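Voltage drop on a long 12 V run, fuse at which end?
Forum: Low Voltage and DC Power

jornstead_dc
I have a 12 V, 5 A switching supply in the cupboard under the stairs and want to feed a small relay board and an LED strip in the workshop. Cable run is 9 metres one way. The strip draws 2 A at full brightness and the relay board is negligible. I was going to use 0.5 mm² twin because I have most of a reel left. Is that acceptable, and does the fuse go at the supply or at the load?

ohmsworth
Fuse at the supply end. It protects the cable, so it has to be upstream of the cable.

For the drop: 0.5 mm² copper is near enough 36 milliohms per metre. You have 18 metres of conductor there and back, so 0.65 ohm, and at 2 A you lose 1.3 V. The strip will be visibly dimmer. Go to 1.5 mm² and the loss falls to 0.43 V.

Momel
Disagree that it matters much here. Most 12 V strip will run at 10.7 V, it just gives less light. If the reel is already paid for, turn up the trim pot on the supply. Mine goes to 13.8 V without complaint.

ohmsworth
And when the strip is switched off, the relay board sees the full 13.8 V. Check what the coils and the regulator on the board are rated for before doing that. I would not compensate for thin cable by raising the source voltage when the load is variable.

Momel
A 12 V relay coil will take 13.8 V all day. Every car does it.

Ardalan Ansari
Car relays are specified for it. Small PCB relays vary: some are rated for 130% of nominal continuously, some for 110%, and the figure is usually given at 20 °C ambient. The data sheet will say. 13.8 V is 115%.

My own bench feed is 1.5 mm² twin from a supply in the next room, 6 metres, with a 3 A blade fuse in an inline holder next to the supply. I measured 0.2 V lost at 1.4 A with the meter at the bench terminals. Calculated figure for the cable alone is 0.2 V, so the joints are contributing very little.

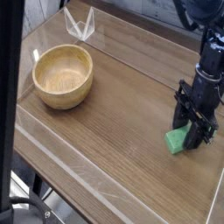 A wooden tabletop with an acrylic sheet, and a wooden bowl.

Crimped ferrules at both ends, by the way. Tinned strands under a screw terminal creep and the joint goes high resistance after a while.

jornstead_dc
Thanks. I have no 1.5 mm² but could double up the 0.5 mm² twin, two cores per pole. Same thing as 1.0 mm²?

ohmsworth
Electrically yes, 0.65 V at 2 A. But size the fuse for a single 0.5 mm² core. If one of the pair comes loose the other carries everything. 3 A is fine.

sadeghi56
Alternative is to send 24 V down the cable and fit a buck converter at the workshop end. Current in the cable roughly halves, the drop halves with it, and the output is regulated whatever the strip is doing. I did this for the shed in March with a Drendero module and have had no trouble.

Momel
Now he is buying a new supply and a converter to avoid buying 9 metres of cable.

sadeghi56
He asked about voltage drop. It is a fix for voltage drop.

jornstead_dc
Going with new 1.5 mm² and a 3 A fuse at the cupboard. Does the polarity of the fuse holder matter, or only that it is in the positive?

Ardalan Ansari
Positive line, either way round. Keep the lead between the supply terminal and the holder short.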